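# Does "71% success" on folding mean anything if the same people grade it?

**brono_kt**

I read the Malamico writeup on two-arm folding over the weekend and I'm stuck on the headline result. They trained on 3,919 demonstrations and report 71% success. The test was 3 garment types, and as far as I can find, "success" means one of the authors looked at the stack and said yes. No fold error, no area ratio, nothing measured.

My own setup is similar. I score from a still taken at the end of each trial, and I can argue either way on half of them. Take this one.

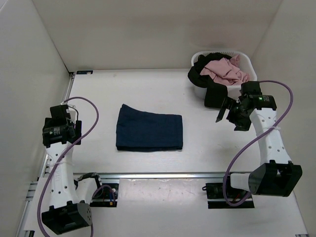
*Navy cloth, end of trial. Pass or fail?*

The right side is nearly straight and the stack is compact. The upper edge slopes, though, and finishes in a raised corner at the left. My labmate passes it, I fail it. If two people in one room can't agree, why should I believe a number from a lab I've never visited?

---

**Baltasar Robles**

You shouldn't, at least not as a number you can compare with yours. It tells you how often their grader was happy.

What I'd do: write the rule down before you run anything. Ours is the outline of the stack against its best-fit rectangle, plus a limit on how far any corner can stick out. Then give the stills to two people who don't know which policy made them, and report how often they disagree. With your navy one I'd expect the corner to sink it under any strict rule, but a single view from one side won't tell you how the layers sit underneath. Pick it up and check.

Also ask what they did with timeouts. I've seen those quietly dropped from the total - that alone can move a result a lot.

---

**trisura_fan**

just collect more data, we went past 2,000 demos and it got way better

---

**brono_kt**

@trisura_fan better by what measure? That was kind of my whole post.

@Baltasar thanks, I'll try the blind grading on Sunday. The paper doesn't mention timeouts anywhere, so I've emailed them.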